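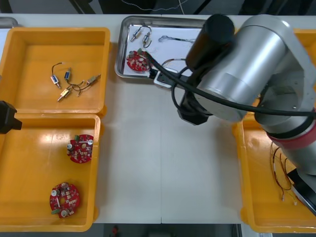

3.2 Parts and presentation

The sorting study used small electrical parts of the kind that come out of dismantled appliances: solenoids with their leads still attached, round red circuit boards, and wire harnesses. Parts were presented in open containers on a white worktable. Yellow plastic bins held most of the stock, and a paper-lined stainless steel tray served as a second surface for solenoids and fine wire. The paper was replaced at the start of each session.

Solenoids were grouped by body color, blue or brass, before any other property was recorded. Lead length was not controlled. Leads were left as received, and the parts in a bin were allowed to tangle, a condition we wanted to keep from the Akuso sorting line on which the protocol is based. A total of 653 part records were made over 30 sessions, of which 66 were excluded for incomplete labels.

3.3 Wire harnesses

Harnesses gave the coders more trouble than any other class. A board or a solenoid has a fixed outline; a harness does not, and two records of the same unit can differ more than records of two separate units. We therefore described each harness by its fixed features — sleeves, branch points and connector housings — and ignored its overall shape.

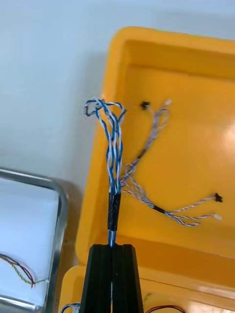 Figure 4. Harness with tape-wrapped section and two thinner branches ending in black and white connectors.

The tape-wrapped section shown in Figure 4 was coded as a single feature, even where the winding was uneven and blue insulation showed through a gap. Short sleeves on the branches were coded separately. Loose loops at the upper end of the bundle were given the code "open end" without a strand count, as Gittins and Onuoha could not reach acceptable agreement on strand counts during the pilot in September.

Connectors were coded by housing color and by the branch that carried them. Pin number was dropped from the scheme after the pilot. Where a housing lay under its own lead, the coder entered "present, not readable" and moved on.
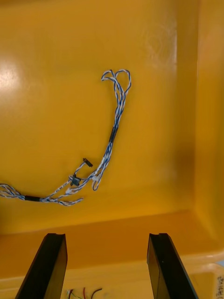 Materials Recovery Group, Nonier Institute

The harness code sheet was drafted by Dwynwen Hopkin and revised by Ynyr Mathias; the version used here is dated 8 July 2020. It treats a curved harness as a path from one end to the other, with features listed in the order met along it. Black sleeves that bind the full bundle mark the divisions of the path. Leads that branch off between two sleeves are assigned to that division, whichever way they point on the bin floor. If one end of the harness is out of view, coding starts from the visible end and the record is marked "partial." Partial records were kept in the analysis of connector color and left out of the analysis of branch order.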